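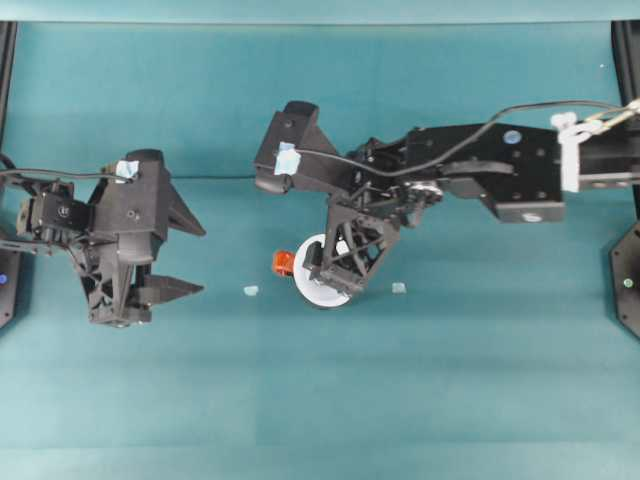
Teal surface, small parts out between the arms.

January, notebook 2

Went back over the claim that the teal top makes small parts easier to find than the old gray one did. Ruba Tannous says it does. I say we have been looking at a new table for a week and we like it because it's new.

What we have on paper: 12 trials on the gray top, all done by the same person, all after lunch. On the teal we have 2, both in the morning. I wouldn't buy a chair on that.

The Brollwood sheet says the finish is "non-glare." Maybe. With the blinds up I still got a bright patch near the back panel at 910 lux, and I don't trust the meter much either – it read differently when I turned it over and tried again.

Seams. Ruba says they don't matter. I think a thin washer could hang up on one, and I'd like someone to try it before we order a second top. Ran a fingernail over the long one and felt a slight lip. She couldn't feel it. We left it there.

Cleaning: Premska wipes leave a haze that you only notice from the side. Plain water and a rag did just as well. Took the wipes off the order list, put them back on when Ruba objected.

To do: repeat the gray trials in the morning, different person. Find out who has the Dobos tray. Ask for the real price of the top, with shipping.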